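Ponthorpe Makers Board > Robots & Automation > Can any of these things clear a table yet?

tokarz_bench
Posted 7:40 pm
My sister wants to know if she should hold off on a dishwasher because "the robots are coming." I told her to buy the dishwasher. She thinks I'm bitter. Has anyone here seen a machine do a whole chore, start to finish, at a price below a used truck?

ostdale_mike
Posted 7:52 pm
Depends what you call a chore. We have an arm at the shop that loads blanks into a lathe 9 hours a day and never complains about the radio. Ask it to pick up a rag and it has a spiritual crisis.

gravyboat13
Posted 8:05 pm
The lathe doesn't move around and leave its phone next to dinner, though. That's the whole problem with houses.

S. Jabłońska
Posted 8:31 pm
Stanisława from the Akosel build here. We're working on table clearing in simulation, and the phone is exactly where I'd start. The job is "take the phone away from the plate, put it somewhere dry, leave the plate alone." My mother has been giving that order for 20 years with mixed results.
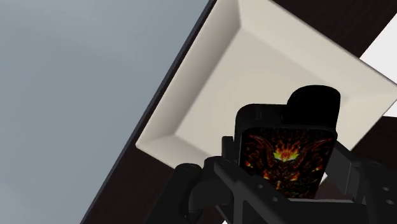 Re: Can any of these things clear a table yet?

tokarz_bench
Posted 8:44 pm
OK, the grip looks decent. But that's a clean square plate and a simulator. Where's the gravy? Where's the kid?

S. Jabłońska
Posted 8:58 pm
No gravy. Gravy is a budget item. Out of 20 tries on our last phone run, 13 ended with the phone where we wanted it. I'm not selling you one.

ostdale_mike
Posted 9:10 pm
13 out of 20 gets you fired from a lathe.

gravyboat13
Posted 9:14 pm
It gets you promoted in my house. Also I want that wallpaper, it looks like my stove the one time I tried flambé.

ostdale_mike
Posted 9:22 pm
Serious point though. A phone is a nice stiff rectangle with two flat sides to squeeze. Try a wet napkin, or a fork stuck to a napkin. I don't buy that doing well on the rectangle gets you any closer to the napkin.

S. Jabłońska
Posted 9:37 pm
I disagree, some. Half the work is getting in close without knocking the plate, and that part carries over. The napkin I'll give you — we tried cloth in November and I don't discuss November.

tokarz_bench
Posted 9:45 pm
So for my sister: dishwasher, yes?

S. Jabłońska
Posted 9:49 pm
Dishwasher. Get the one with 2 racks.

gravyboat13
Posted 9:53 pm
Who loads it?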